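Celtau Boards: A Data Card for Wood Grain Reading

README

Welcome! Celtau is a collection of written notes and measurements on solid wood panels, the kind you glue up from planks and turn into cutting boards, shelves, table tops and stools. It started as a shop notebook and grew from there. If you like looking at wood and want a shared way of talking about what you see, this is for you.

What's in the folder

boards.csv is the main table, one row per panel.
seams.csv has one row per glue seam, tied back to its panel by board_id.
notes/ holds plain text notes, one file per panel, in whatever style the person writing felt like using that day.
words.txt is the word list (more on this below, it's my favorite part).
changes.txt tells you what moved between versions.

All files are UTF-8 with Unix line endings. Open the tables in any spreadsheet program. If board_id shows up as a number with its leading zeros gone, import that column as text and you'll be fine.

Why grain?

Grain is the first thing people love about a board and the last thing they have words for. Ask two woodworkers to describe the same piece of maple and one will say "curly," the other will say "wavy," and a third will walk over and call it "a bit of fiddleback, maybe." They're all looking at the same wood! We wanted a table where those three people could end up with the same entry, or at least know exactly where they disagree.

There's a practical side too. Grain direction decides which way you plane a board, where it will tear out, and how it will move when the seasons change. A panel made of several planks is several of those questions glued together. If one plank runs uphill left to right and its neighbor runs uphill right to left, you'll find out the minute your plane crosses the seam. Writing it down ahead of time saves a lot of sanding.

How the panels are described

Each row in boards.csv has these columns:

board_id: four digits, stored as text.
species: common name, lowercase. Use "unknown" freely. A guess goes in the notes file.
cut: flat, quarter, rift or mixed. Read it from the end grain where you can get at the end grain.
ground_tone: the color of the wood between the figure lines. One or two plain words.
figure: taken from words.txt.
figure_strength: faint, clear or strong.
grain_run: the direction the grain runs with the panel lying in front of you, long side toward you.
finish: none, oil, wax, film or unknown.
comment: short. Longer thoughts go in notes/.

For seams.csv:

board_id: as above.
seam_no: counted from the far edge toward you.
tone_shift: none, slight or strong. It asks how much the wood changes color or shade from one side to the other.
grain_match: good, fair or poor.
gap: yes or no. Check with a fingernail.

The tone_shift column was Chandrasekhar Arumugam's idea and I resisted it for weeks. I thought it would just repeat ground_tone. He was right and I was wrong. Two planks can both be honestly called "pale tan" and still look different side by side, and a person buying a table top sees that before they see anything else. It has become the column people ask about most.

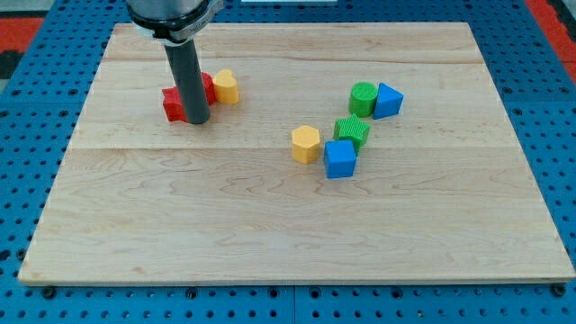

Light maple panel, several planks, grain running horizontally. The middle seam shows a slight change in shade.

A word on lighting. The same seam can look strong at a window and vanish under an overhead lamp, so tone_shift should be judged twice, once with light coming along the grain and once with light coming across it. Put down the stronger of the two. If they are very different, say so in the comment. Maple and birch are the worst offenders, and walnut hardly cares.

The word list

words.txt has 27 terms for figure, each with a plain definition and a note on what it gets mixed up with. We kept it short on purpose. The first draft had every trade name anyone could remember and it was a mess, because half of them were regional names for the same thing and a few seemed to be used only by one lumber yard.

Some samples, to give you the flavor:

plain: grain lines without any pattern worth naming. Most boards. Please use it! A plain board is a perfectly good board.

wavy: lines that bend back and forth along their length. The lines themselves move. Often confused with curly.

curly: bands of light and dark crossing the grain, which seem to shift as you tip the board. Often confused with wavy.

cathedral: nested arches, typical of flat cut boards.

fleck: small shiny patches, common on quarter cut oak and sycamore.

bird's eye: small round swirls scattered over the face. Don't use it for pin knots.

If you can't decide between wavy and curly, tip the board toward a window and back again. Curl moves with the light. Waves stay where they are. I have shown this to people who have worked wood for 30 years and had them go straight back to their own lumber rack to check everything on it, which is about the best reaction a word list can hope for.

How notes are made

Two people describe each panel on their own, without seeing the other's row. Then they sit down with the board between them and talk through every column that differs. The agreed value goes in the table and the disagreement goes in notes/. Please don't skip those files. Some of the best material is in there, including a long back-and-forth over whether a certain ash panel, 0014, has any figure at all. (I say yes, faintly. The table says plain. I was outvoted, and I keep a grudge file.)

Panels are wiped with a dry cloth first. We don't wet them to bring out the figure, tempting as it is, because it raises the grain and changes the ground tone you're about to write down.

We try to do this in the morning. Eyes get tired, and by four o'clock everything looks wavy.

Known problems

Species is weak for anything with a film finish. A yellowed varnish can make maple look like birch and birch look like nothing in particular.

Hard maple and soft maple are both entered as "maple." Splitting them properly means end grain and a hand lens, and we only have clean end grain for part of the set.

grain_run tells you the overall direction and says nothing about rising or falling grain. For planing that's the bit you want most. We're working on a column for it, and suggestions are very welcome.

Figure is a single value per panel. When planks differ, the row describes the one covering the most area and the others go in the comment. A separate table by plank would be better. It would also be a lot more work.

The set leans heavily toward pale hardwoods. If you only work in walnut or cherry you'll find slim pickings for now.

Good uses

Teaching is the big one. Print the word list, put a few offcuts on a bench and let people argue. It's also handy for comparing how different shops describe stock, for writing listings that match what the buyer will open the box and find, and for planning a glue-up where you'd like the seams to stay quiet.

Less good uses

Please don't use it for grading lumber. Nothing in these tables says anything about strength, moisture or defects below the surface. Don't use it to set prices either. Figure strength is a looking word, and what a strong curl is worth depends on who wants it.

Adding panels

Yes please! Copy the blank row from the top of boards.csv, fill in what you can and leave the rest empty. Empty is much better than guessed. Add your seams, write a notes file and send the lot together. New panels go in on Monday, and I read every notes file before they do.

What helps most right now:

cherry, walnut and anything dark
panels with poor grain match, which people are shy about sending
second opinions on rows marked "single reader" in the comment column

Changes in the May version

Added tone_shift to seams.csv and filled it in for all older panels.
Merged "ripple" into "curly" in the word list.
Removed "rustic." It meant something different to everyone who used it.
Fixed seam numbering on panels that had been entered from the near edge.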